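Arranging Artificial Flowers in a Narrow-Necked Vase
Project report, design foundation course
Hermine Gisler, Pirmin Egger
Supervisor: Gebhard Tanner
Submitted 2022-12-11

1. Aim

We wanted to find out how the order in which artificial stems go into a small vase affects the shape of the bouquet. Most guides are written for fresh flowers in wide containers. Artificial stems keep whatever bend they are given, and a narrow neck leaves little room to correct a mistake.

2. Materials

The main vase is a small pink-purple one with a narrow neck and a wider lower part. The flowers are tulips, small-blossomed white and pale blue sprays, and deep purple stems with green leaves. All the work was done on a light wooden table, which we did not cover with a cloth. The flowers came from the Vesanum shop and were kept flat in a box from October onwards, so several stems had to be bent back by hand before use.
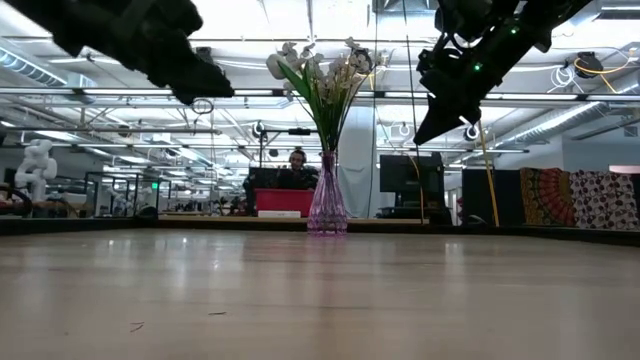 Figure 1. White bouquet in the ribbed vase, with one broad leaf to the left.

3. Method

We compared two orders. In the first, the bushy sprays went in before the tulips. In the second, a single tulip was placed first and the sprays were added behind and beside it. Each order was tried 11 times. Aurelia Imhof judged the results without knowing which order had been used, and gave a mark for height, balance and how much stem was showing.

Stems not in use were laid on the table with the blossoms all pointing one way where possible. This was a small thing but it saved time, as the wire ends of the sprays catch on each other very easily.

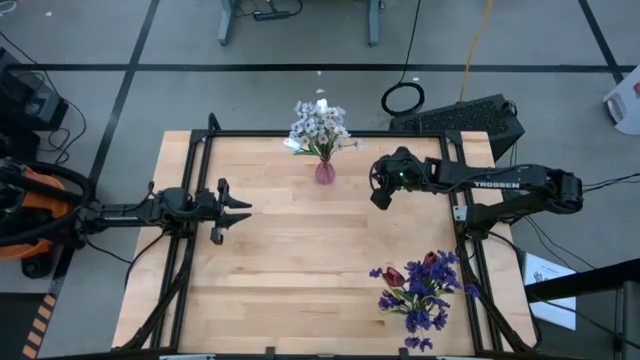
Colour was left out of the marking. We did talk about it, and Aurelia preferred the pale bouquets in the pink vase - the purple ones she found too heavy for such a small container. Dark red with purple might suit a larger vase better.

4. Results

Starting with the sprays gave a fuller bouquet, but the last tulip was hard to push through the neck and often ended up too high. Starting with the tulip gave a lower and more even shape. The drawback was that the tulip turned when the next stem went in, and two attempts had to be started again. 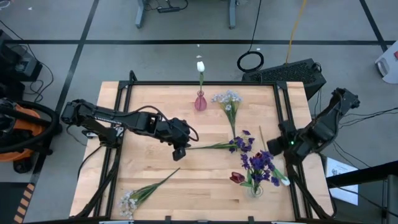
Figure 3. One white tulip in the narrow vase, with pale blue and purple stems lying beside it.

5. Remaining work

The round clear vase was not part of the comparison. Its stems show through the glass, so the marking sheet would need another column. Benedikt Rainer has offered to repeat the second order with shortened stems.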